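Memon Bedding and Garment Handling Set: Open Day Release

README and data card, November

1. Summary

This release accompanies the open day held at the Tasitau house in Bromevstead. It contains 2372 recorded demonstrations of household cloth handling, performed by trained operators with hand-held two-finger grippers. The recordings are intended for training and testing robot control policies that fold, spread, lift and set aside soft items on a bed.

The open day had two purposes. Visitors were able to see how demonstrations are made, and several of them, after a short introduction, made demonstrations of their own. Visitor recordings are kept in a separate folder and are excluded from the figure above.

2. Contacts

Release lead: Anum Mughal
Recording protocol: Géza Fülöp
Annotation and review: Séverine Delorme
Visitor program: Wajid Khokhar

3. Setting

All demonstrations took place in a furnished bedroom. The bedding was chosen to be difficult for vision systems. Patterned covers lie over patterned covers, and an item to be picked up may share its colors or its flower motifs with the layer beneath it. No plain backdrop was provided, and clothing was left on the bed during folding tasks.

The camera is mounted on the gripper and uses a wide lens, which darkens the corners of the picture. Users should not crop these corners before reading the calibration notes in the docs folder.

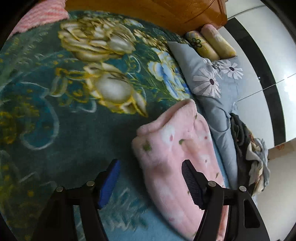

Figure 1. Gripper view of the bed, with the fingers open on either side of the folded pink fleece.

4. Tasks

The release covers four task families.

fold: bring a spread blanket or garment to a folded state
spread: open a folded item across the bed
transfer: move an item to a named part of the bed
sort: separate garments from a mixed pile

Each episode carries one task label and a short written instruction. Instructions were written by the operators in their own words and have been corrected for spelling only. Episodes run to a maximum of 3000 video frames. An operator who reached that limit ended the episode, and it was marked incomplete.

5. Program of the open day

The morning session was reserved for partner laboratories. Mr. Fülöp presented the recording protocol, and operators then performed fold and spread tasks at the bed while guests watched from the doorway. The public session began at 2 p.m. and admitted 22 visitors in small groups. Each group received a safety briefing, observed one complete episode and was invited to try the grippers.

Aurelio Palacios of Lerard attended the morning session and asked that failed grasps be retained in the release. This request was accepted. Failed grasps are kept in place within their episodes and are marked in the annotation file.

6. One-hand and two-hand episodes

Small garments may be handled with a single gripper. Blankets and other broad items are commonly handled with two, one in each hand, and the operator decides which hand leads. In two-hand episodes each gripper records its own video stream. The other gripper, and at times the operator's hand or sleeve, can therefore enter the view. These streams have not been masked. 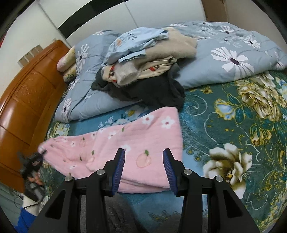 Can the two streams of a two-hand episode be used separately?
Each stream is stored as its own file with its own time stamps, so either one may be loaded alone, although the written instruction describes the work of both hands.

7. Annotation

Ms. Delorme's team reviewed every episode for task label, completion and privacy. A sample of 100 episodes was labeled a second time by a different reviewer, and disagreements were settled in discussion. The most frequent disagreement concerned the point at which a fold should be regarded as finished. The rule adopted is given in docs/fold_rule.txt.

8. Known limitations

All recordings come from one house and one bed. Lighting varies little between episodes. Heavy quilts are seldom moved. Policies trained on this release alone should not be expected to perform well on bare mattresses or in rooms with strong daylight.

9. Consent and access

Operators and participating visitors signed a consent form before recording. Visitors may withdraw their episodes by writing to Mr. Khokhar. Access to the main folder is granted for research use on request to the release lead. The visitor folder is available to partner laboratories only.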